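Chapter 3
Counting People: How a Population Grows, Shrinks and Ages

Stand at the door of any school in October and watch the children come out. Every one of them is a piece of data! In ten years many will be looking for work, and later on some will be raising children of their own. A country's future is already walking around in it, and the study of that slow, fascinating movement is called demography.

Economists care about it for a simple reason. People make things, buy things, pay taxes and draw pensions, and they do these in different amounts at different ages. Change the mix of ages and you change nearly everything else, from the price of apartments to what families put in their kitchen cupboards.
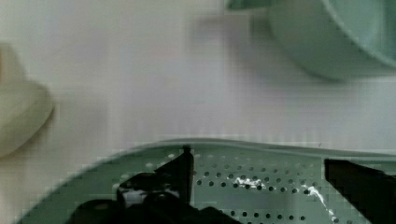
3.1 The town of Pirkutier

Let's begin with a place small enough to hold in your head. Pirkutier is a mill town on the river Yan. When Guangming Qin first studied its records, she sorted the residents into groups of 100 and asked how many in each group were under 16, how many were of working age, and how many had retired. Then she did the same sums with the records from her grandparents' day, and the two sets looked like two different towns.

The old Pirkutier was young and crowded. The new one had fewer births, longer lives and a labor force that got a little smaller each year. Wages at the mill went up - workers were harder to find - while two of the primary classrooms were turned into a clinic.

Households changed too. Where three generations once shared a table, many homes now held one person or a couple, and the shops followed them with smaller packs and quicker meals. 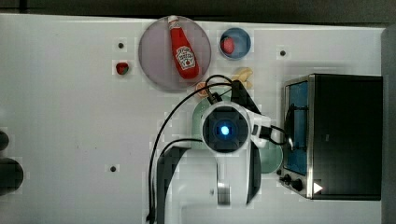
3.2 Three numbers to know

You will meet these again and again, so it is worth getting friendly with them now.

The birth rate is the number of births in a year for every 1,000 people. It is easy to work out, but it depends on how many young adults a place has to begin with.

The fertility rate is the number of children a woman would have over her lifetime if today's patterns held. It lets us compare an old town with a young one fairly.

The dependency ratio compares those too young or too old to work with those in between. Harish Kashyap's study of Stimitano, which we will read in section 3.4, shows how quickly this one can turn when young workers move away.

Before you go on, try a guess and write it in the margin: if births in Pirkutier rose sharply next year, how long would it take for the labor force to feel it? Keep your answer. We will come back to it when we build our first population pyramid.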